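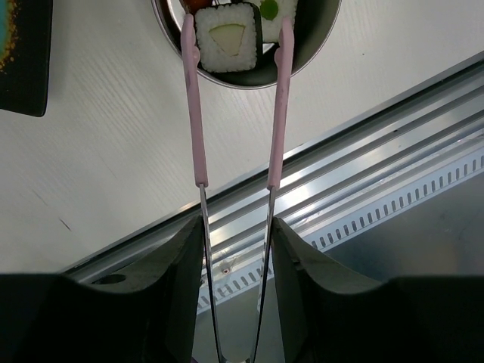
Norkcombe, July

Okay so I spent my whole afternoon at the Gagnon open day and I have a LOT of feelings about tongs now. Thread, because it's too hot to do anything else and my train isn't until nine.

---

First thing: it's free, you just walk in. I'd pictured a big factory floor with yellow lines and hard hats, and it's a converted carpet showroom with the old sign still over the loading door. They gave me a sticker with my name spelled wrong and a paper cup of iced tea. Great start!

---

They had 4 demo tables going and you could wander between them as long as you stayed behind the tape. I did the tour in the right order for exactly one table and then camped out at the food one for the rest of the afternoon (sorry to the box-stacking people, I'm sure your boxes are great).

---

The food table is the Girilell project. The arm has two chunky black fingers and the idea is that it uses regular kitchen stuff, the kind you already have in a drawer. So: pink-handled tongs. A dark bowl with a shiny rim. Sushi in the bowl, maki with something green in the middle. I hadn't had lunch. This was cruel.

---

I always figured you'd just bolt a tong-shaped hand onto the thing and be done. I asked about that and got a really good answer from Jahangir Khan, who was running the table. He said sure, you can do that, and then you need another hand for the ladle and another one for the spatula, and pretty soon you own a closet full of hands.

---

Also he let me try the tongs myself, with an oven mitt on each hand, to get a feel for how little the robot gets to work with. I dropped mine in front of a line of nine-year-olds. One of them said "the robot's better than you" and I have no comeback, kid.

---

Somebody asked if it's fast. It is not fast! There's a long think before each move and the whole crowd kind of leans in. A guy next to me was whispering "come on, come on" like it was a playoff game. I got way too invested and I think I grabbed a stranger's sleeve at one point.

---

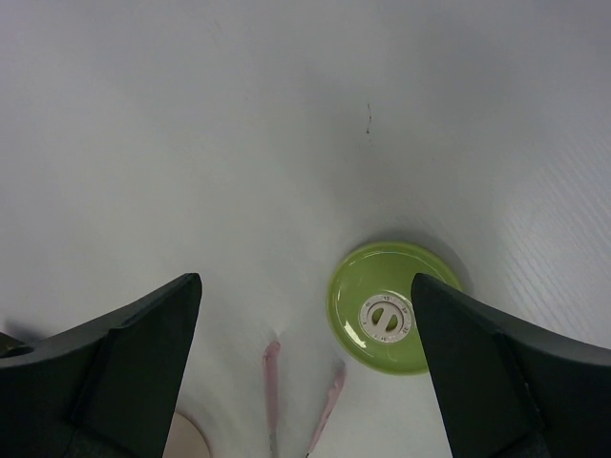 Which reminds me, I asked what's hardest for it and expected "the sushi, because it's squishy." Nope. Jahangir said thin stuff lying flat on a pale table gives him more headaches than food does, plus anything round and shiny. Lids! He went on about lids for a good long while and I enjoyed every minute.

---

The one lid they had out is lime green with a little white dial in the middle, with tiny numbers around it. I want one. I asked where it came from and he said "a store," so thanks for that.

---

Okay the numbers, for the people who always ask me for numbers. The Girilell team is 3 people. They told us they have 29 different kitchen items on their list so far and want to get to 200 before they'd call it anything close to useful. I asked when that would be and got a very polite shrug.

---

Stuff I liked: they answered every question straight, even the "is this gonna take my job" one from the lady who runs a lunch counter over in Modau. She got a real conversation out of it, ten minutes easy. She told him most of her day is wiping things down and arguing with the fridge, and he wrote that in his notebook.

---

Stuff I liked less: one fan for the entire building, and the speaker on the welcome video buzzed so badly that I still don't know what the welcome was.

---

If you go next time, head in right after they open at noon. By two the food table was three deep and I'm short. Bring water, wear real shoes (they turned away a guy in flip-flops and he was SO mad), and eat first. Please eat first.

---

Anyway I'm at the station with a grocery store California roll and a plastic fork. More pics tomorrow if I can find my charger.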